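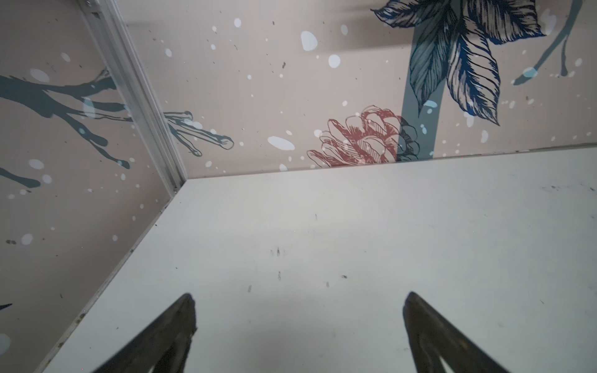

Intro to Manipulation – Notes for Session 3
Bethel Abdella, Brernport robotics course

Hi everyone. Last time we got the arms homed and most of you had the gripper opening and closing on command (well done, I know the wiring diagram was a slog). This session is all about moving the hand where you want it, using what the wrist camera gives you.

Before you start

Pair up and log in to the bench computer. Open the Rombridge viewer first and the motion panel second. If you do it the other way round the video stream freezes and you'll have to restart both – I've asked Seon-mi Koo to look at that before March.

Keep your speed slider at 2 until I've come by your bench. Please don't sneak it up!

The camera moves with the hand

This is the bit that trips people up. Jog the wrist to the left and the table slides right on your screen, but the fingers stay put, as they're bolted to the same part as the camera. So a fixed finger position in the view tells you nothing about where the arm is. You need something that stays still in the room, like the line where the tabletop meets the wall, or a corner.

Try it with the gripper open and nothing to pick up. Choose a corner, jog a little each way, and write down what the corner does on screen. Then rotate the wrist and do it again. Your lines will tilt, and that's fine.

A word on patterned walls

Busy backgrounds are hard on the edge finder. It'll happily grab a printed leaf or a white splotch and call it an object. Draw your region of interest so it covers the tabletop only, then raise the threshold until small specks and smudges drop out. Mine settled at 143, yours will probably differ.

Hand in

One page per pair: your jog notes, your threshold, and a sentence or two on what the edge finder got wrong. Sketches are welcome. Upload it to the Gridix folder by 28 January 2018 and put both names in the file name.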